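Konrad Tokarz on keeping a small hardware store open

Saturday, July 25, 2020

Konrad Tokarz unlocks the door of Zalewska at 6 every morning, an hour before the sign says he will. The store sells screws by weight, paint, lamp oil, hinges and garden hose on the main street of Jirkovthorpe, and he has run it alone since his business partner moved away.

"The early hour is for builders," he says. "They don't want to talk. They want a box of anchors and a receipt."

He bought the business in November, nine years ago, from the family whose name is still over the window. He kept the name to save the cost of a new sign. People assume he is a relative, and he has stopped correcting them.

The stock list he took over ran to 854 items on index cards. A good part of it had not sold in years. He cleared out the typewriter ribbons and most of the wallpaper, but he held on to the odd-size window latches. "Half the houses here were built by the same two crews. They all have the same latch, and you can't get it anywhere else. I sold 182 of them last year. It pays for the shelf."

Asked what sells best, he doesn't name a tool. It is cleaning supplies, and it was so before this spring too. Brooms go in March and again when the leaves come down. Dustpans go all year.
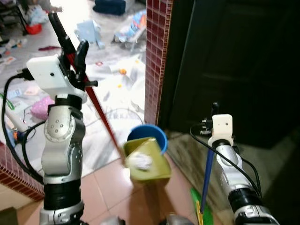
A broom handle in black and dark red, and a bright green dustpan.

The margin on a broom is small, Tokarz says, but a person who comes in for one usually leaves with something else. He puts the brooms at the back for that reason, past the light bulbs and the tape. He learned this at Flulus, a supermarket chain where he worked for six years before he had a store of his own.

"They taught me where to put things. They didn't teach me how to order. I ordered 120 snow shovels my first winter and it rained until spring. I was selling shovels for three years."

The lockdown weeks were busier than he expected. Customers lined up on the sidewalk, and he passed orders out through the side window. Paint ran out first, then sandpaper. His main wholesaler, Mustska, cut deliveries to one a week, and he drove to the depot himself for the rest.

"Everybody was fixing the thing they'd been walking past for ten years," he says. "Gates, mostly. I've never sold so many gate hinges."

Trade has since dropped back to its usual level. He is not planning to sell online. He tried it once, and spent an evening packing a single drawer knob that came back the next week because it was the wrong shade of brass.

What he would like is a second pair of hands on weekends. He has had a card in the window since May. Two people have asked about it, and one of them wanted to know if the job could be done sitting down.

Tokarz is 58 and has no date in mind for stopping. The lease runs four more years. "After that I'd have to see what the landlord wants," he says, and goes to cut a key for a woman who has been waiting by the paint chart.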